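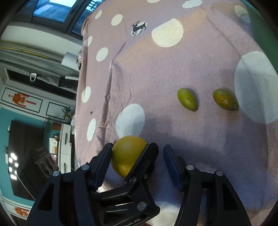 Gripper fingers at the yellow fruit, with two green fruits on the cloth.

Progress report to Paremach: hand-held gripper work, fruit handling task
Period: April to Sat 27 June
Prepared by: Vaughn Yazzie, Grirker

Summary

Recording on the fruit task stopped for part of this period after a fault in the finger linkage. The fault has been traced and the units are back in use, with one restriction described below. We reached 49 accepted sessions against the planned 100. No one was hurt.

What went wrong

In April an operator reported that one gripper kept closing for a moment after the trigger was let go. We put it down to a stiff trigger, cleaned it and sent the unit back out. That was a mistake on our part. The same unit did it again in May, this time with a finger caught between the pads. The operator got a pinch and a red mark, no broken skin. I pulled all units of that type the same afternoon.

When we took the unit apart, one pivot pin in the linkage had worked partly out of its seat. Under load the arm leaned on the pin and bound up, then let go late. The logged finger width did not match the real opening while this was happening, so the bad closes looked normal in the data. Kouris, who machine the linkage arms for us, checked their stock and found the bores on one batch were oversize.

What was done

All five units were stripped and the arms from that batch replaced. Pins are now held with a retaining compound, and the operator checks for side play before every session. The check sheet is kept with the gripper. Trigger complaints now go to me directly and the unit stays on the shelf until I sign it off.

We went back through the recordings made on the faulty unit. Wherever the logged width and the video disagreed, the session was taken out of the accepted count. This is the main reason the number is low – the rest is the time lost while we waited for parts.

Current limits

Soft or thin-skinned fruit is on hold. We are keeping to firm fruit on a cloth-covered surface until the closing force has been measured again on each unit. Plusel will do that measurement and has given us a slot in July.

Cost

Replacement arms, compound and shipping came to $3,415. Kouris has agreed to credit the arms, but the credit has not arrived, so the full amount is shown against this period.

Next period

Finish the force measurement, lift the hold on soft fruit if the results allow, and record the remaining sessions. I expect to need an extension to the end date and will send the request separately.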